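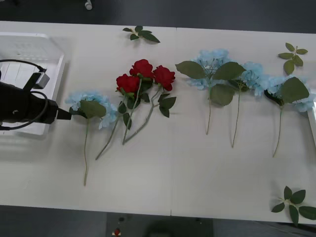
Hortensias bleus et roses rouges artificielles, sur la table.

Accueil | Ateliers | Galeries | Carnet | Contact

Fleurs artificielles : ce qu'on en pense après un après-midi de tri

On nous promet depuis des années que la fleur artificielle a changé. Finies les corolles raides du buffet de grand-mère, place au « plus vrai que nature ». Je demande à voir. Le catalogue Somdale parle de roses « impossibles à distinguer » de celles du jardin, ce qui laisse supposer que son rédacteur va rarement au jardin. Nous avons donc étalé des tiges sur la table blanche de l'atelier Astitach, un mardi en début d'après-midi, pour regarder les choses à plat, sans vase et sans éclairage flatteur.

Les roses, d'abord. Le bouton serré est toujours le plus facile à réussir : on ne montre rien du cœur, on empile les pétales et l'œil complète. Le rouge reste franc, un peu trop à mon goût. Le feuillage dentelé fait un effort, les tiges vert pâle beaucoup moins. Regroupées par trois, elles passent. Une seule dans un soliflore, je n'y crois pas une seconde.

L'hortensia bleu s'en tire mieux. Sa tête ronde, faite de petites fleurs, pardonne presque tout, et le bleu pâle évite l'effet bonbon que l'on redoutait. Restent ces longues tiges fines qui n'ont pas grand-chose à voir avec le bois d'un arbuste. Dans un vase opaque, le problème disparaît. Dans un vase transparent, il devient le sujet principal.

Le mélange des deux, enfin, me laisse perplexe. Martinelli vend l'association rouge et bleu comme un « accord de saison », sans préciser laquelle. Les roses en avril avec des hortensias, aucun jardin de ma connaissance ne les donne ensemble. On me répondra que personne ne vérifie. Justement, c'est un peu triste.

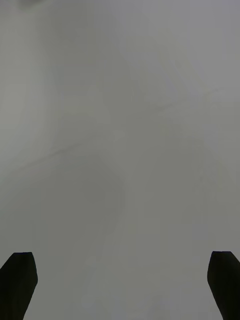
Quant au fond blanc, que tous les tutoriels recommandent, je m'en méfie aussi. Il est commode pour comparer deux bleus et repérer un pétale effiloché, mais il durcit les rouges et fait paraître n'importe quel vert plus artificiel qu'il ne l'est. Avant d'acheter, posez plutôt la tige sur le meuble où elle finira – le verdict est souvent différent, et pas toujours dans le sens espéré.

Côté prix, la gamme Sarkex commence à 4 euros la tige et monte à 26 pour les grandes têtes. Je ne vois pas toujours où passe la différence. Un bouquet un peu fourni demande environ 8 tiges, faites le calcul, et comparez avec ce que coûte un vrai pied d'hortensia en jardinerie. L'argument de la durée est recevable, à condition d'aimer la poussière. Un sèche-cheveux à l'air froid en vient à bout en partie. Le reste s'installe entre les pétales et y demeure.

Je garderais les hortensias, en masse et sans compagnie. Les roses, je les laisserais à ceux qui les regardent de loin. Si quelqu'un a trouvé une tige de rose convaincante, les commentaires sont ouverts, mais j'aimerais une photo prise en plein jour.

200 partages | 8 commentaires

Contact | © Atelier Astitach, tous droits réservés | Haut de page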